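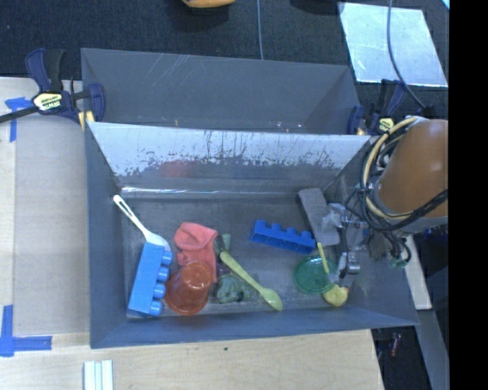 I started clearing out the apartment in February, two months before the lease was up. The new place is smaller by one room and has no storage in the basement, so a good part of what I own had to go somewhere else.

My first plan was to do it by room. I gave that up after the hall closet. Things of the same kind were spread all over the apartment, and I kept deciding to keep a pair of scissors without knowing how many others were waiting for me in the kitchen. After that I went by kind: books first, then linens, then paper.

Books took 3 evenings. I kept a list as I went, and the total came to 383, which was more than I would have guessed. I sold 90 of them to Kwabena Adjei, who has a used book stall near the station and pays cash. He didn't want the travel guides. He did want the cookbooks, even the ones with stains, and he gave me a fair price for a set of Nivine mysteries I'd been meaning to reread for years.

Paper was the slow part. I had warranty cards for appliances that left with the previous refrigerator. I kept tax records, medical letters and anything to do with the car. The rest went through a shredder I borrowed from my neighbor, Ginette Chauvin. It overheats if you run it too long, so I'd do a stack, make coffee, and do another.

Small stuff I left for the end – the odds and ends that don't belong to any room. I set a limit of 2 boxes and stuck to it, mostly. The box marked "desk" is really a third one.

I also sold the Ornberg bookcase, which would not have fit under the sloped ceiling. The buyer came at seven in the morning with his brother and they had it down the stairs in ten minutes. I'd spent most of a weekend worrying about that staircase.

Still to do: the balcony pots, the winter coats, and the curtain rods, which may or may not belong to the landlord. I've written to ask him. The movers want a final box count by the end of next week.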